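Irkbridge Repair and Reuse list
Subject: Re: Stripping the towers — what order?
From: Dong-geon Baek
Date: Monday, March 7, 2022

On the weekend the Tinulthorpe branch wrote:

> We've been given a batch of old office desktops, 19 in all, and before we
> start pulling them apart we'd like to settle on one order of work. Last
> November everybody did it their own way and we ended up with a tub of
> screws that fitted nothing. Do you take the power supply out first or
> leave it till last? Also, is it worth keeping the graphics cards? And
> what do you do with the blue plastic bits, keep or bin?

Hello all,

We do ours at Justutley on the big slatted table, side panel off and the case lying flat with the open side up. I wouldn't work on them standing. Screws fall into the bottom and you spend longer fishing them out than you did undoing them.

Mains lead out before anything else, then hold the power button in for 5 seconds. After that I have a look at the board and write down what's there before any of it gets moved. Socket, memory slots, cards, drives. It goes on masking tape stuck to the outside of the case, in pencil. Mishra's spreadsheet is good but it lives on one laptop and the laptop is never at the right end of the table.

Then the order is:

Drives and carriers
Graphics card and any other cards
Memory
Power supply
Board, with the processor left where it is

I know some people want the power supply out first to get the weight down. On the Dells I've had through, the cables run up into the drive cage and it's much easier to unplug them once the drives are out of the way. Colour doesn't help much either, you get orange, yellow and black in one bundle, so follow each one back to its plug by hand and don't pull on the wires.
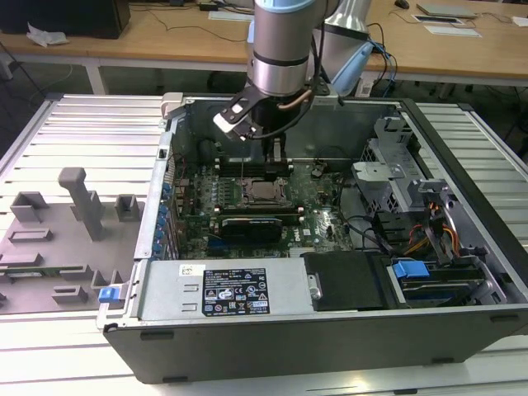 Dell tower on its side, panel off, graphics card and power supply still fitted.

On that one the processor is sitting in the socket under its square metal frame with no cooler over it. If you get a board in that state, keep fingers and sleeves away from the middle and do the cards at arm's length. Old thermal paste can be wiped off later with isopropyl and a lint-free cloth. I don't take the processor out unless the board is going for scrap. We bent pins on 3 boards last year doing it the other way.

The blue bits are worth keeping. Blue on these cases marks what you're meant to push or slide: the latches for the expansion slots, the release by the power supply, the tab at the drive bay. Some get brittle. If one won't move, check for a hidden screw before you lean on it. I've got nearly a shoebox of spares here and can post a few across.

Graphics cards: keep them, but test before shelving. One with a dead fan isn't worth the shelf space to us. Power supplies go on the tester, and if they pass I write the wattage off the label onto tape on the end — you can't read the label once they're stacked. Please don't open a power supply that fails. It goes in the e-waste cage as it is.

For screws, one ice cube tray per machine. Drive screws and case screws are different threads and look close enough to catch you out. The tray stays with the tower until it's either back together or signed off as parts.

I allow half an hour a machine, more if somebody has been in there before me with cable ties. If Tinulthorpe wants another pair of hands I can do a Saturday, but I'd need a lift from the station as I'd be bringing the tester and the good drivers.

Does anyone at Irkbridge still have the long magnetic screwdriver with the yellow handle? It was in the grey toolbox and now it isn't.

Cheers,
Dong-geon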